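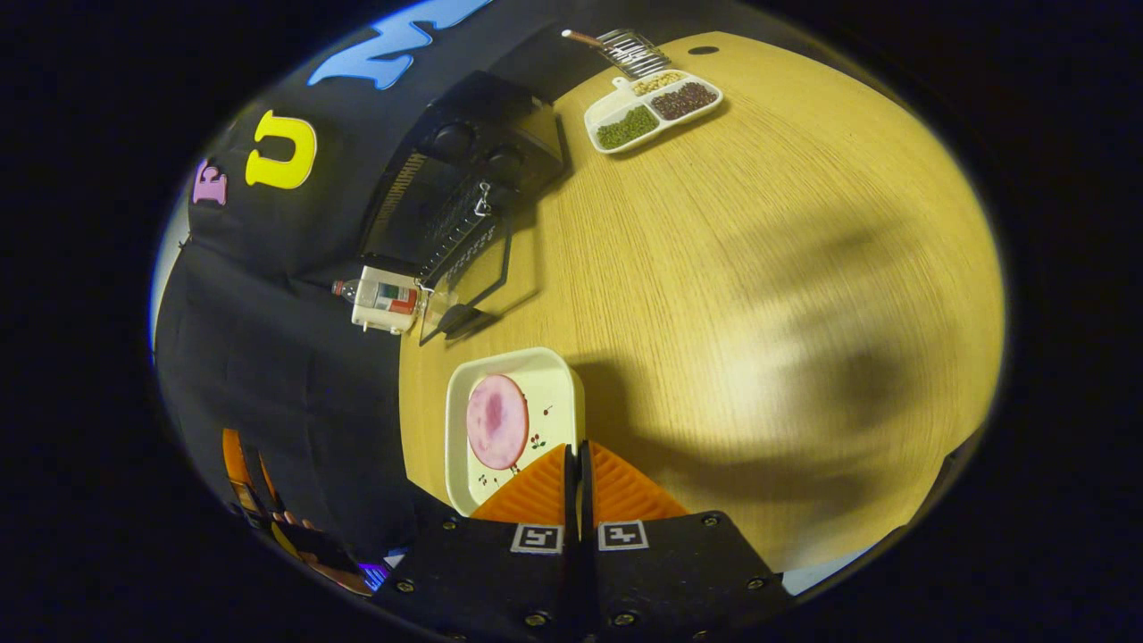

Anstead Shared Workshop
Build your own hand-held gripper
Session 9 notes: pads, markers and getting on with the table

Welcome back! By now your finger plates should be bolted up and the jaws should open and close without that horrible grinding noise we had in June. If yours still grinds, bring it to me before you do anything else, as there is no point sticking pads on a finger that has to come off again.

1. Pads

Clean the plate, dry fit the pad, then glue. I know I go on about the dry fit, but I glued my first pair with the ridges running different ways and had to scrape the lot off with a butter knife. Ridges should face each other across the gap. Ribbed pads give a bit, so they'll forgive a slightly wonky grasp (mine are always slightly wonky). Leave the glue overnight, please, whatever the tube says.

2. Markers

One square marker per finger, flat, with the white border left on. Don't trim the border! Two people did last time and then spent the evening wondering why the tracking kept dropping out. Print on matt paper if you can. The tracking script is in the Worklow folder, and it wants the marker size in millimetres, measured off your own print.

3. Your first table

Start with something that stays put. A toaster is a lovely first target: big, boxy, easy to line up on. Come in level with the jaws open, stop short, check that you can see table between your fingertips, and only then move in. Bottles come second. They tip if you brush them, and a clear one is harder to judge than you'd think. 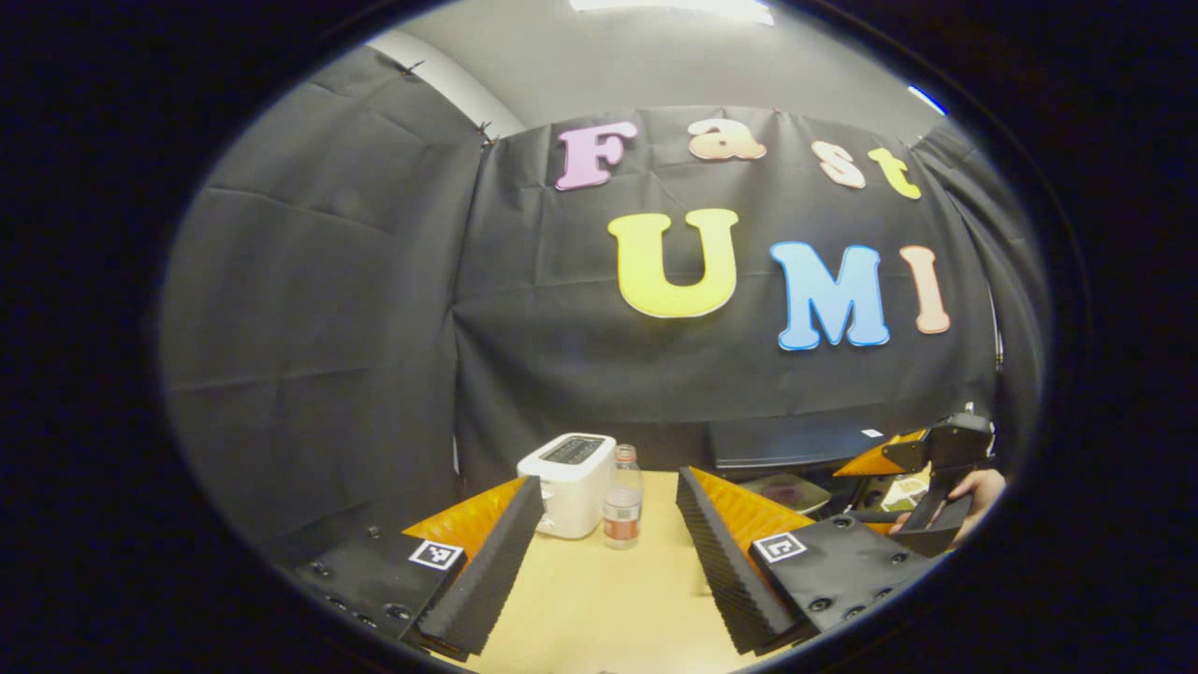

Fingers open and well short of the toaster, with the bottle to its right.

Once you're happy with that, try flat things. A slice of ham on a plate with a raised rim is properly difficult, and I still lose to it more often than I win. Go slowly and keep your wrist low.

4. Recording

Aim for 70 goes at one task before you change anything. Mellen build people, your handle is longer, so hold it nearer the trigger. Lumbao build people, check your bolts every few goes, they work loose.

For next time: finish both pads, print spare markers, and read the calibration page in the folder. Bring a small screwdriver, as ours have wandered off again.

Notes updated December 7, 2019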